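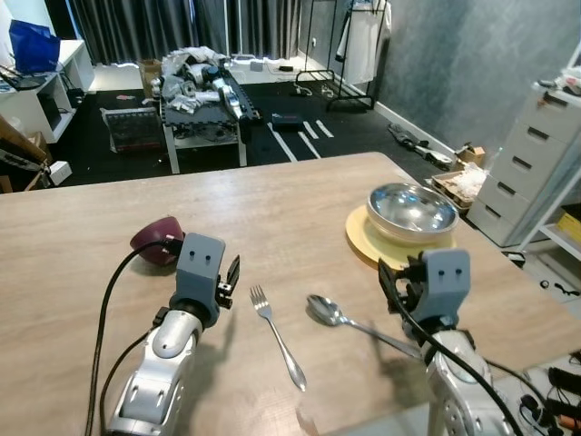

Fork, spoon, steel bowl and a purple cup, with a yellow woven placemat under the bowl.

Virwood opens table-setting sessions in August

2022-08-29 — Housewares firm Virwood has begun a run of free table-setting sessions for people moving into their first home. The course, called Arna, covers laying a table for one, clearing it and storing what was used.

Each session takes up to 11 people and lasts two hours. Learners use ordinary tableware of the sort found in most kitchens. 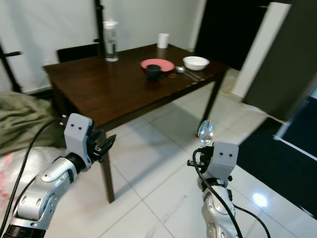
"We start with a plate, a cup, a bowl and a spoon," said Aivar Ramanauskas, who runs the course. "Most people own those already — they just want somewhere to practise."

Later sessions deal with shared meals and small tables. Alcides Apaza will lead these at the Rondonuwu rooms, where 18 places remain.

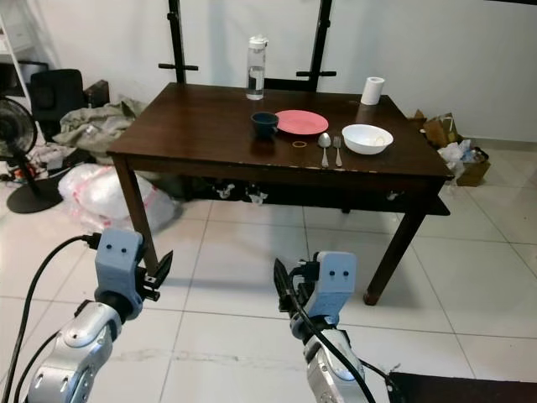

Spoon and fork side by side on a dark wooden table, with a salmon-pink plate, a navy cup and a white bowl.

Places are free but must be booked through Virwood. Learners may bring their own cups and plates. Anyone under 16 should come with an adult.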